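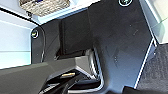 The laundry service at the Skekville residence changes hands in September, and residents have asked me to set out the terms. Trutura will collect on 3 mornings a month in place of 2. Items of dark metal, down to a single screw left in a pocket, scratch the drums and must be removed beforehand.

Each resident may send up to 41 items a month. Shirts will be returned on hangers, as Gaëtan Sabatier requested at the last meeting.

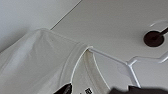 Anything beyond that allowance is charged at the Collport rate, payable at the desk.
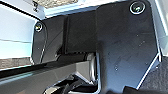 Repairs to fittings remain a separate matter and stay with Van Wijk. Where a black bracket is held by round screws ringed in silver, residents are asked to leave them alone and report any looseness in writing.

Cupboards will be inspected by Anatole Langlois before the change.

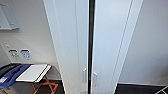
He will need 60 minutes on each floor. Keys should be left at the desk the evening before.

Jul 2, 2023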